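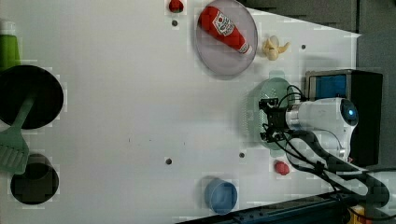 The Ullbridge school district will end its contract for ready-made lunches in February and return to cooking in its own kitchens. The decision follows a trial at 3 schools, during which 1,348 families were asked for their views.

Under the present arrangement, meals are prepared in Vunstead and delivered by truck each morning. The supplier, Zider, has served the district under two agreements. Its lunches met every state rule, but over 300 parents wrote to the district about short portions and a menu that rarely changed.
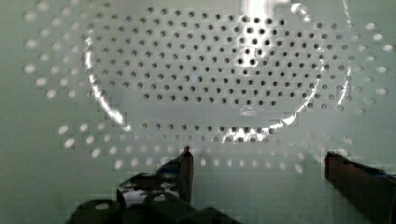
One parent told the district that her son had begun trading his lunch for crackers, and asked whether the new menu would leave children enough time to sit and eat it. The district has since added five minutes to the midday break.

Kitchen staff will be hired locally. Applications are open at the district office on Havlíček Street.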